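Section 4. Setting up the scoreboard for match day

Iven club scoreboard, portable model. Guide revised 31/01/2023, questions to Zsófia Tóth at the Clelville ground.

Do this before the teams come out to warm up. Two people for the lifting please.

1. Stand the tripod on level ground, halfway line side. Legs fully out, collars tight.
2. Lift the board on. Both pins in. Give it a shake.
3. Run the cable behind the dugouts, never across the touchline.
4. Plug in, switch on, wait for the two dashes on the display.
5. Hold HOME and AWAY together until both scores read 0.

Note: if it comes up showing last week's score, hold RESET a bit longer. Memory is kept on purpose, in case power drops mid-game.

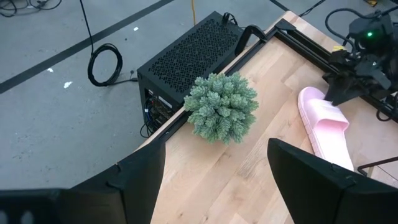 Wooden tabletop with black rail along the edge.

Setting the clock

6. Press HALF. Choose 45 for seniors, 40 for the under-16s.
7. Start the clock on the whistle, not the kick. Refs do notice.
8. Added time: press PLUS once per minute. The display goes on past 90, so 94 is fine, its not a fault.
9. At half time press HOLD. Don't switch off.

CAUTION — wind. Board comes down if the corner flags are flat out. No argueing, even in a cup tie.

CAUTION — never open the back panel with the power on.

Wrong score showing? MINUS, then the team button. One press takes off one goal. The old Uddin handset does not have MINUS, so use the new one. Clatthorpe away kit bag has the spare handset, or did in October.

Packing away

10. Power off, cable out, coil it loose.
11. Board off first, then the tripod.
12. Wipe mud off before it goes in the case. Handset batteries out.

Faults go in the book by the changing room door. Date and your initials.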